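3.2 Storage of ground spices

The samples were bought whole and ground in the Trollbridge kitchen with an Ortner burr mill. Four spices were used: coriander seed, black pepper, fennel and dried ginger. Each was ground in batches of 50 g and passed through a coarse sieve, and anything left on the sieve was ground again. The mill was brushed out between batches. We did not wash it, as moisture left in the burrs in early trials made the next batch clump.

After grinding, each spice was split between three kinds of container: clear glass jars with screw lids, tins with a push-on lid, and folded paper bags. The jars and tins were supplied by Clidex. The bags were the plain type used by many market sellers. In total, 480 portions were filled. Half were kept on an open shelf in daylight and half in a closed cupboard in the same room. Filling ended on 30 October 2018, and the first portions were opened in November. 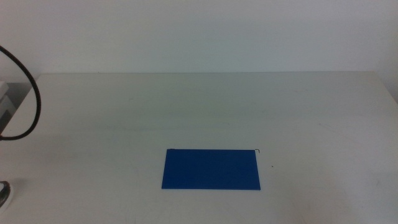

Why were the spices ground in small batches?
Small batches kept the mill from warming up. In early trials a longer run left the burrs hot to the touch, and the pepper from the end of the run had less smell than the pepper from the start.

Tasting was done by a panel drawn from the Nuslow cookery course. Panel members smelled the dry spice first and then tasted it stirred into plain boiled rice with a little salt. They scored strength and freshness separately, each on a scale from one to nine. Scores were written on paper slips and typed up the same evening. The panel returned 1,589 slips, of which 308 were set aside, mostly where the strength box had been left blank. Slips with only the comment line missing were kept.

Coriander lost strength faster than the other three spices in every container. In paper bags it was scored as weak at the second opening, and several comments compared it to sawdust. Pepper held up well in glass and in tins, with little to choose between them. Ginger changed least in strength, but its freshness scores fell on the open shelf. Fennel gave uneven results, and we suspect that the seed came from more than one harvest.

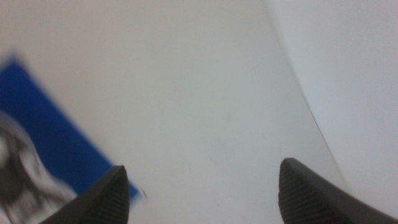 Did the type of container matter more than where it was kept?
For coriander and fennel it did. Moving from paper to glass raised the scores more than moving from shelf to cupboard. For ginger the place mattered more, and jars in the cupboard scored above jars in daylight throughout.

The tins performed much as the glass jars did, apart from a small group whose lids had been dented in transit. These were noted at filling and are reported separately in Figure 4. Leaving them out does not change the order of the containers for any spice.

Figure 4. Mean strength score by spice and container, with dented tins plotted as open circles. Higher scores mean a stronger taste.

Two limits should be kept in mind. The panel knew which spice they were tasting, though they did not know the container, and rice may hide small differences that would show in a thin soup or in tea. We also tested no whole spices, so the results cannot say how much of the loss is due to grinding itself. Section 3.3 deals with blends, where the quick fading of coriander changes the balance of the whole mix.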